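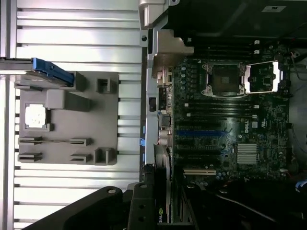 Dell motherboard with the CPU socket open

The Ferry to Bandara
A novel by Nuwan Mondal
Paperback, 222 pages
Gromer, Zeta series no. 6
Published 11/26/20

Two sisters inherit a guesthouse on an island neither of them has seen since childhood, and the first guest to knock is a man who says he already paid their mother for the whole summer. We loved this one from page one! Mondal lets you work out for yourself who is lying, and when the sisters finally compare notes over a burnt dinner in chapter nine, it's both very funny and a little frightening.
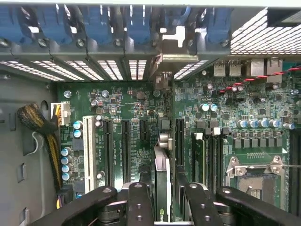 The island is the other great pleasure. There's one road, one shop and a ferry that comes when it feels like it, and by the halfway mark you'll know every bend between the harbor and the guesthouse. The older sister, Privow to everyone who grew up with her (the story behind the nickname is worth the wait), may be the best grump we've read in years.

This edition has a new afterword, a hand-drawn map inside the front cover and the short story "June, Low Water," which runs to some 66 pages and follows the ferry captain as a young man. Read it second – it gives away part of the ending.
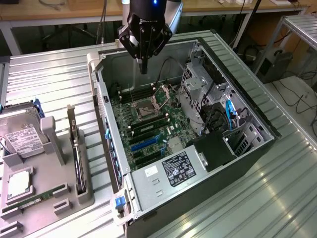

The type is a good size too, larger than in the earlier Zeta books, and the spine opens flat without cracking. Reading groups will find a page of discussion topics at the back.

Cover: matte, with flaps
Also in this edition: map, afterword, bonus story
Catalog number: 721
Ships in a cardboard book mailer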